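책상 위 화장품 정리, 수납함부터 사지 마세요

작성일 17/01/2019

정리 글을 찾아보면 열에 아홉은 투명 아크릴 수납함을 사라는 말로 시작합니다. 저도 믿고 Trislow 3단 서랍을 샀다가 한 달 만에 서랍 안에 뭐가 있는지 모르는 사람이 됐습니다. 그래서 이 글에서는 새로 사는 물건 없이 책상 위의 향수, 튜브, 샘플을 정리하는 순서만 적습니다. 시간은 80분 정도 잡으세요. 10분이면 끝난다는 글은 저는 안 믿습니다.

1. 전부 꺼내서 펼쳐 놓기

책상 한쪽을 비우고 서랍과 파우치에 든 것까지 다 올립니다. 종류별로 예쁘게 모을 필요는 없습니다. 서로 겹치지 않게, 하나씩 집을 수 있을 정도로 띄워 놓으면 됩니다. 작은 봉지와 플라스틱 조각은 책상 끝에 두면 잘 떨어지니 안쪽으로 밀어 두세요.

2. 하나씩 들어서 확인하기

큰 것부터 합니다. 병이나 튜브를 집어 뒷면과 바닥의 날짜를 읽고, 뚜껑이 제대로 닫히는지 봅니다. 향수는 이중 뚜껑이면 바깥 뚜껑만 잡고 들지 마세요. 쑥 빠지면서 병이 떨어집니다. 몸통을 잡으면 됩니다.
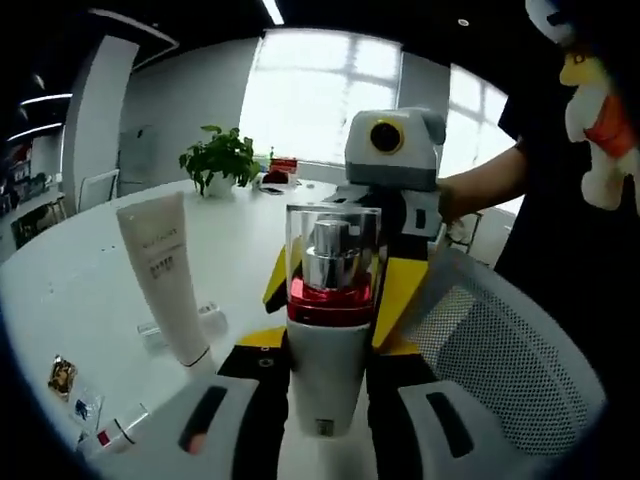

날짜가 지워져 안 보이면 손등에 조금 덜어 냄새를 맡아 봅니다. 전문가들은 개봉 후 몇 개월이라고 딱 잘라 말하던데, 언제 열었는지 기억하는 사람이 얼마나 될까요. 저는 지난 9월 이후로 한 번도 안 쓴 것은 날짜와 상관없이 따로 뺐습니다. 그렇게 빠진 게 절반이 넘었습니다.

3. 샘플은 2주만 봐주기

여행 갈 때 쓰려고 모은 샘플은 여행 가방에 들어간 적이 거의 없습니다. 봉지에 든 것은 작은 컵 하나에 몰아 세우고 2주 안에 안 뜯으면 버립니다. 아깝다는 생각이 들면 그날 저녁에 쓰세요.

4. 자리 정하기

튜브는 뚜껑을 아래로 해서 세웁니다. 내용물이 입구로 모여서 좋다는 설명은 맞는 말 같은데, 다 써 갈 때가 아니면 차이를 모르겠습니다. 그래도 눕힌 것보다 자리는 덜 차지합니다. 뚜껑이 좁은 제품은 자꾸 넘어지니 벽 쪽에 붙이세요.

향수는 창가를 피합니다. 욕실 선반도 별로입니다. 화분 옆에 두는 분도 많은데, 물 줄 때마다 치워야 해서 저는 책상 반대편으로 보냈습니다. 인형 같은 장식은 정리가 끝난 다음에 올려도 늦지 않습니다. 먼저 올리면 그 주위로 다시 쌓입니다.

5. 그래도 수납함이 필요하다면

일주일은 그냥 써 보고 결정하세요. Bindaton 칸막이 트레이가 좋다는 후기가 많던데 칸 크기가 고정이라 굵은 병은 안 들어갔습니다. Skindstead 것은 칸을 옮길 수는 있지만 값이 거의 두 배입니다. 저는 결국 과자 상자 뚜껑을 쓰고 있고, 모서리가 좀 눌린 것 말고는 아직 불만이 없습니다.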